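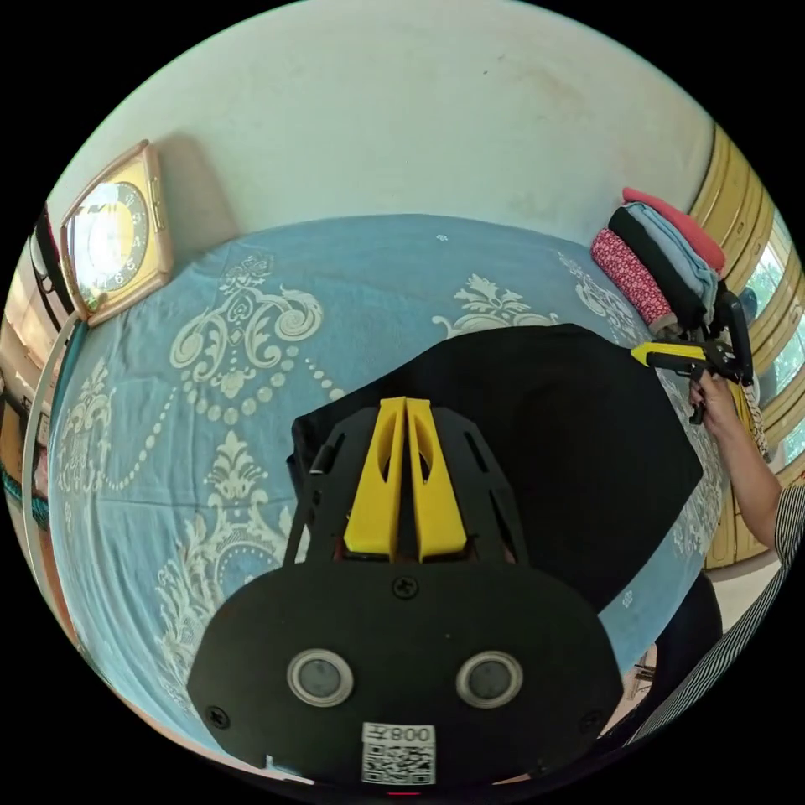
Station 2, folding task. Handheld gripper over the black cloth, second gripper at right.

Pre-session check, two-gripper folding demonstrations
Project: Hirko
Checked by: Shireen Potgieter
Comments to: Pravesh Molefe

1. Fingers and screws
Fingers seated, no cracks around the slots. Plate screws hand tight.
Result: Pass
Comment: The form doesn't give a torque, so "hand tight" means whatever my hand says.

2. Label readable
QR label flat and clean on the near gripper.
Result: Pass

3. Work surface
Sheet smooth, nothing under it, finished folds kept clear of the working area.
Result: Pass with comment
Comment: The light blue patterned sheet has been used for every August session. The Engelbrecht write-up says the policy "generalizes across surfaces." Which surfaces? I'd like to see a plain one before anyone repeats that.

4. Operator
Sleeves clear of the fingers, jewelry off or secured, both wrists free to turn.
Result: Open
Comment: A bangle is worn on the left wrist, and the form doesn't say what "secured" means. Pravesh, please decide.
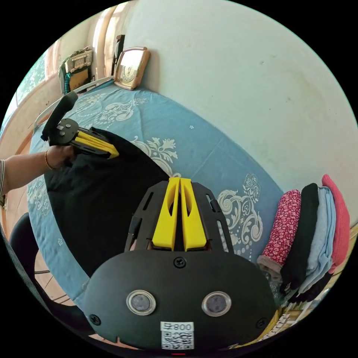
5. Cloth pickup
Grip the edge only. No pulling against the other gripper.
Result: Pass
Comment: The 95 percent success figure counts a fold as good if the cloth ends up inside the outline. A crumpled one can pass. I asked Purnen for the failed trials and got 34 clips out of 900, which doesn't match 95 by my arithmetic.

6. Cables and floor
Walkway clear, no cable where the operator's feet go.
Result: Recheck before the afternoon run

7. Stop rule
Operator stops at any pinch, slip or wrist pain and logs it.
Result: Pass
Comment: Log is blank for the whole month. I don't believe it.

Cleared for collection once item 4 is answered and item 6 rechecked. Not cleared for quoting the success rate.
S. Potgieter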